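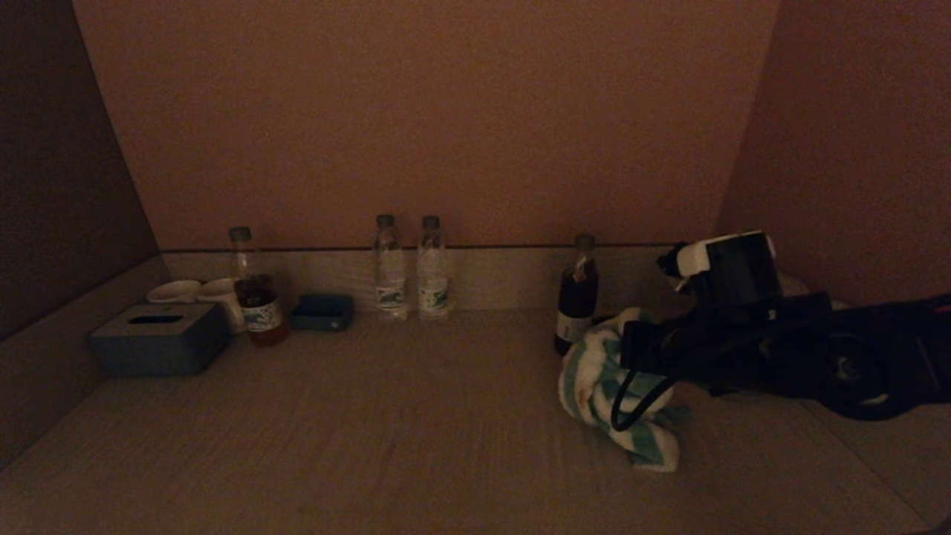

Workshop notes / Finishes

6 September 2018

Second coat of the Harries wax oil went on the test boards this morning. The first coat from July has stayed tacky on the ash and is fine on the oak. Same can, same rag, so I suspect the sanding. The ash only went to 80 grit before I got distracted by the Vanotow order.

Plan: strip two ash boards, take them finer, recoat thin, leave five days before touching. Put the tissue box and cups on the pale counter for now, not on the boards. The ring on the oak sample is from a mug.

Serena Barbieri wants the Kurkia stool seats in the same finish. Told her to wait for the ash result.

Flalard hardener is low. Order with the next batch of rags. Lid on the small can is bent and needs tape until then.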